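About the Urnside Robotics Club

We are the robotics club of Urnside School, and we have been meeting since before the school had a room to put us in. The first year was spent in a corridor next to the music practice rooms, where we learned a lot about motors and more than we wanted to about the trombone. These days we have a proper workshop on the ground floor, with windows, and a sink that belongs to the art department and is lent to us on conditions.

The club is open to anyone in the upper school. There is no entrance test. You do not need to know how to code, solder or use a screwdriver, although you will be handed a screwdriver fairly early on. We currently have 43 members, of whom a good two dozen can be found in the workshop on any given Saturday and the rest of whom are, we are told, very busy.

Who runs it

Sibel Gökçe teaches physics and started the club. She had been asked to supervise chess. She looks after the mechanical side, the budget and the drawer of small screws, and she will want to know where you got that one.

Nazmiye Kurtuluş joined four years later from the computing department and looks after software, data and the competition paperwork. If your program works on her laptop and fails on yours, she will be kind about it for up to seven minutes.

Older students run most of the weekly sessions themselves. Each team picks a captain in the fall, usually whoever was out of the room at the time.

What we do

The club splits into three teams. The Rovers build things with wheels and enter the line-following and maze events. The Benders build arms. The newest group is called Cutlery, a name that was supposed to last until someone thought of a better one, and it has now been printed on shirts.

Cutlery works on sorting. The task comes from the Doveck Schools Challenge, in which a robot has to clear a table of mixed kitchen things and put each one in the right bin. You would think a spoon was an easy object. A spoon is a shiny curved thing that lies flat on the table and slides away when touched at the wrong end, and our first machine chased one all the way to the floor. Knives are thin, forks catch on everything, and chopsticks roll.

So for now the team does the picking by hand, using a gripper with two padded fingers, and records each attempt for the robot to learn from later. A session means setting out the utensils, picking them up, putting them away, and then messing up the table again for the next try. The team's rule is 60 good picks before anybody gets a snack. The record for a single afternoon is 49, so the snacks have been keeping very well.
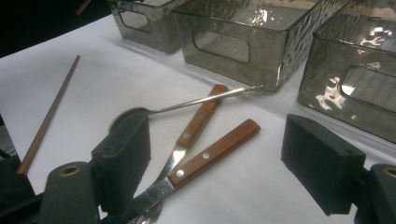

Most of the arguments are about what counts as a good pick. Dropping something from a great height into the correct bin was allowed until December, when the noise complaint came in. Dragging is out. Nudging is in, provided the thing being nudged ends up somewhere useful. There is a written list of these rulings on the workshop door, in several people's handwriting, and new members are encouraged to read it before forming opinions.

Competitions

We go to Doveck every spring and to the smaller Adetti Open when we can get a bus. The Rovers have reached the final at Adetti twice. The Benders once won a prize for Best Documentation, which they had written the night before, and Ms. Kurtuluş has asked us to stop telling people that. Cutlery has not competed yet. Their plan is to enter at Doveck next year and not come last, and they have put this in writing.

Our neighbors at Kılıçarslan, the hardware store across from the school gate, sell us offcuts at a friendly price and have stopped asking what they are for.

Joining

Come along on Saturday at 10 in the morning. Use the side entrance; the main doors are locked on weekends, and knocking on them only upsets the choir. Wear shoes that cover your toes and tie back long hair. Safety glasses are provided, in one size, which fits Ms. Gökçe.

Membership is free. We ask families for a small contribution toward travel in competition season, and if that is difficult, have a quiet word with either teacher and it will be sorted out.

Parents are welcome to drop in during the last half hour. You may be asked to hold something.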